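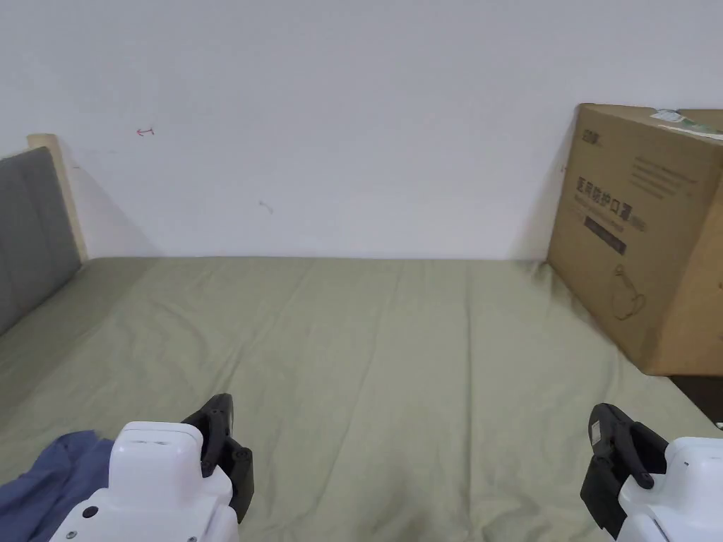

A bed with green sheet and upholstered headboard.

Seasonal housekeeping staff wanted - Gollholm Guest House, Dradaveck

We are a guest house in the old part of Dradaveck, five minutes on foot from the ferry. For the coming season we look for two persons to join our housekeeping team. The work starts as soon as possible and goes on until the middle of January, with a possibility to stay longer if both sides are happy.

Your tasks

You clean the guest rooms and the bathrooms, change the beds and fill up the tea trays. In the morning you also help in the breakfast room when there are many guests. The laundry is sent to Terkstead two times a week, and you pack the bags and check the list when they come back. Heavy lifting is not part of the job, but there are stairs and we have no lift.

Working hours

You work 5 days a week, normally from half past eight until three. Every second weekend is free. In July and August the days can be longer, and these extra hours are paid or taken as free time in the autumn, as you prefer.

What we offer

The salary is 2,072 per month before tax, paid on the last working day. A room in our staff house on Olaniyan Road can be rented for 169 per month, with heating and internet included. The kitchen there is shared with 4 other people. Breakfast and a warm lunch are free on working days. We provide the work clothes, but please bring your own comfortable shoes.

Who we look for

Experience from a hotel or a private household is good to have, but we can also teach you. More important for us is that you are on time and that you tell us when something is broken or missing in a room. You should understand simple English. You must be at least 18 years old and have the right to work here - we are sorry that we can not help with permits.

How to apply

Please write a short letter about yourself and tell us from which date you can begin. A long CV is not needed. Send it by e-mail or leave it at the reception, marked "Housekeeping". The last day to apply is Thu 8 June. We invite people to a talk and a paid trial morning in the week after, and everybody who writes to us will get an answer.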